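Relatório de projeto — Pinças manuais Plumix
Oficina partilhada Cukura
Alunos: Keith Ruawai e Bevan Cosgrove
23/01/2018

1. Objetivo
Construir 2 pinças manuais com a mesma geometria de dedos que queremos montar mais tarde no braço Isach, e testá-las em objetos de uso doméstico.

2. Construção
O mecanismo é um paralelogramo de barras planas que mantém o bloco do dedo direito durante a abertura. A primeira versão tinha folga nos eixos e foi refeita com ilhós de latão. Cada pinça pesa 340 g sem o cabo. O Keith fez o desenho e os furos, o Bevan tratou da eletrónica e do programa de registo, a que chamámos Du.

3. Ensaios
Fizemos 20 ensaios, divididos entre sacos de plástico e recipientes com tampa. A mesa foi coberta com papel branco para facilitar a leitura das imagens.

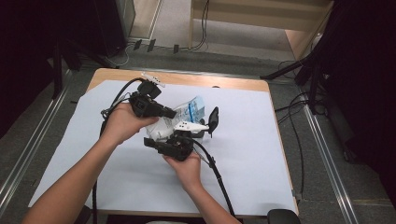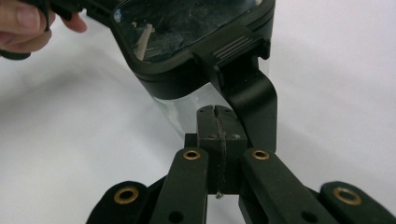
4. Discussão e trabalho por fazer
O ponto fraco do projeto continua a ser a passagem dos cabos. Saem da pinça já grossos e pesam no pulso ao fim de algum tempo. No ensaio do saco, com uma pinça em cada mão, o cabo da esquerda faz uma volta por cima da mão antes de descer ao lado do antebraço — queremos uma saída mais próxima do punho. Falta também medir a força de fecho, o que ficou marcado para abril, e escolher um revestimento para a face dos dedos.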